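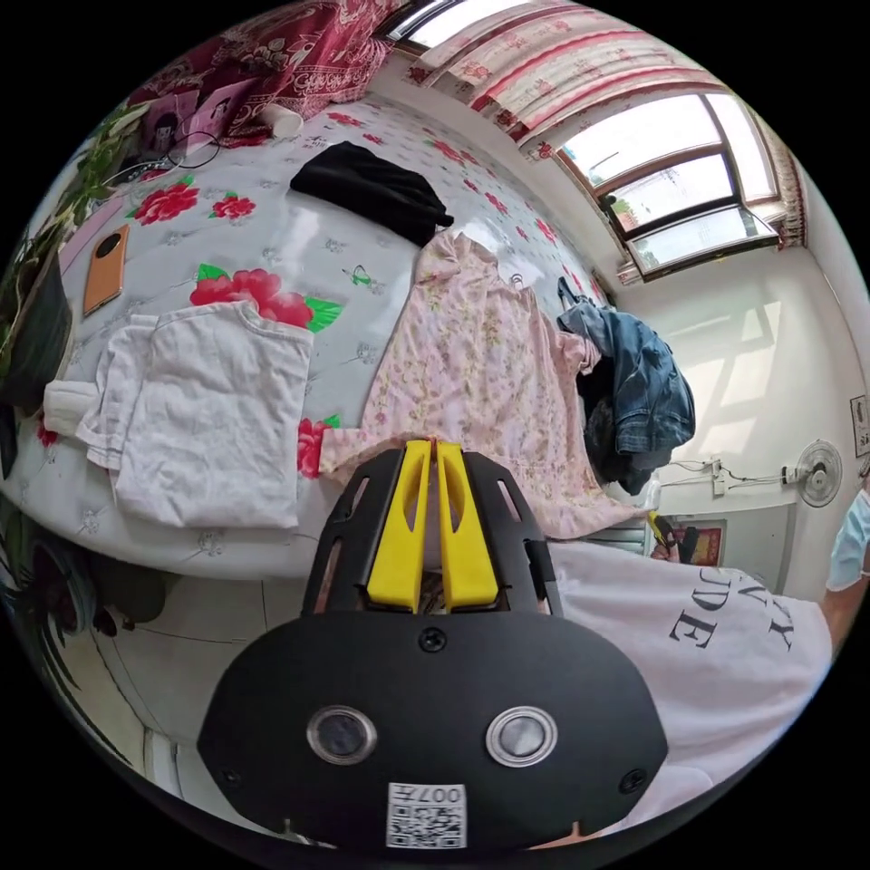
4.2 Assembly and Bench Setup

The hand-held grippers were put together at the Mamport shared workshop over five evenings in October. Liên Ninh did most of the mechanical work. The first body took two evenings because the screw holes had to be opened up with a hand drill. Later ones went faster once the drill stop was set. Finger travel was checked with a caliper before each unit left the bench, and any unit that stuck was taken apart again.

Wiring follows the Konholm layout with one change. The ground lead is routed along the side of the body, away from the finger slide, where it had been pinched on the first unit. We did not shield the lead. Noise on the position signal stayed below the level we could measure with the workshop meter, although that meter is old and we would not rely on it for small values.

4.3 Use in a Home Setting

Garment handling was carried out in a bedroom, with the bed serving as the work surface. We kept the room's own bedding. The flower print on the cover gives the cameras a busy background, and thin clothes with a print of their own are harder to separate from it than plain ones. Figure 2 gives a view in which a second gripper, held in the right hand, points toward a pink floral garment on the bed. The denim jacket and the black cloth were left nearby. We did not clear personal items from the work area between trials.

Units are told apart by the number on the label, 007H in this case, and the same number is entered in the Stokov log at the start of each trial. Trials were limited to 11 minutes to avoid wrist fatigue. The Đồng mount used in our earlier build was dropped at this stage; it placed too much weight ahead of the handle.

Figure 2. Hand-held grippers with yellow fingers over the bed during garment handling.

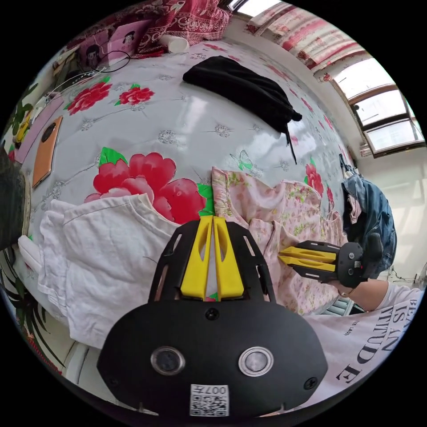 Can the grippers be built without a machine shop?

A drill, a small screwdriver set and a caliper are enough for the mechanical assembly. The slide needs the most care, and we recommend fitting it dry before any wiring is added. Soldering can be done at a kitchen table.

4.4 Faults Found in Use

The most common fault was play in the finger slide, which grew over repeated trials. Tightening the side screws removed it for a time. Thread lock held longer, but it made later repairs slow, so we used it only on units that had already passed the travel check.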